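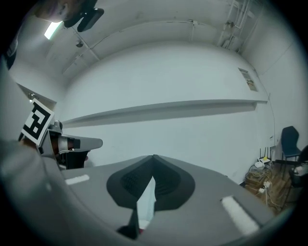
*3 min read*

**Re: [wokgate-users] Back room – ceiling, pipes, the light**

All,

Quick one before I have to run for the train. Got the list of questions from Nusrat (quoted further down) and I've gone through it as best I can. Photo at the top has the bits of ceiling people keep arguing about. Pipes are top right, going down the corner. The cable is the thin line across the ceiling, and the small dark fitting is left of the middle.

Pipes first. They stay. I know Indance wanted them boxed in so the corner looks tidier and I've no objection in principle, but the plumber needs to get at the joints and a box with a proper hatch puts the price up. He said over 2000 for the lot with making good. We haven't got it. They're white already, same as the ceiling, and a fresh coat will do. Satin please, last time somebody used up the leftover emulsion on a radiator and it came off on people's sleeves.

Cable. Have asked the landlord what it feeds and got no answer yet. DO NOT pull it down, clip it, paint it or hang things off it until I've heard back. Bunting included, sorry Hayat. If it turns out to be dead it can go before the painting. If it's live we get it put in trunking and the trunking gets painted with the rest.

Small dark fitting. Three differnt people have told me three different things (smoke detector, old sensor, "the thing for the projector"). From the floor I can't tell. Whoever next has the tall ladder out, have a look and write down what's printed on it, if anything. Leave it where it is and don't paint over it whatever it is.

The light. Some of you find it too harsh, especially the Nustby lot who are in there for whole afternoons looking upwards half the time. Fair enough. Options as I see them:

- leave it, and bring in a couple of standing lamps for evenings
- a cover over the existing one, if anybody still makes one that fits
- swap it for something warmer, needs an electrician

I lean towards the cover. Will measure it next time I'm in. If anyone has the old paperwork for that fitting, it was in the blue folder, which was in the cupboard, which was cleared in January. So.

Painting. Ceiling needs 2 coats and I'd want the room shut while they dry. That means bags, benches and anything on stands out into the corridor or under sheets. Please label your own stuff. Unlabelled things will be put in the far end of the corridor and you can hunt for them.

Dust sheets – we have 4 and they're all a bit holey. Could do with more. Old curtains are fine.

Colour: white. Same as now. I'm not opening that one again, we had a month of it over the kitchen.

Start at 9 if you're helping, bring a hat. It gets in your hair.

One more thing, the stain people mentioned near the pipes. I couldn't find it in the photo and I haven't been back to check properly. If it was you who reported it can you tell me which side and how high up? If it's water then painting waits until the plumber has been, no point going over it.

Replies to the list please and not just to me, I'm losing track of who's said what.

Off now

> **From:** Nusrat Siddiqui
> **Subject:** [wokgate-users] Back room – ceiling, pipes, the light
>
> Hi everyone,
>
> Before we book anything for the back room could we settle a few points? I've had questions from Indance, Hayat and Nustby and I'd like to give them all the same answer.
>
> Are the pipes in the corner being boxed in or just painted? Is the cable across the ceiling still in use, and can decorations be hung from it? What is the little dark fitting? Can we do anything about the light, which several people find hard on the eyes? And will the room be closed while the ceiling is done, and if so where does everybody's equipment go?
>
> Somebody also mentioned a stain by the pipes. I've not seen it myself but would rather ask now than after it's been painted over.
>
> I'm happy to put up a notice on the door once we know. I can bring dust sheets too, my sister has a pile from when she did her stairs.
>
> Thanks,
> Nusrat

PS just seen the bit about your sister's dust sheets. Yes please, all of them.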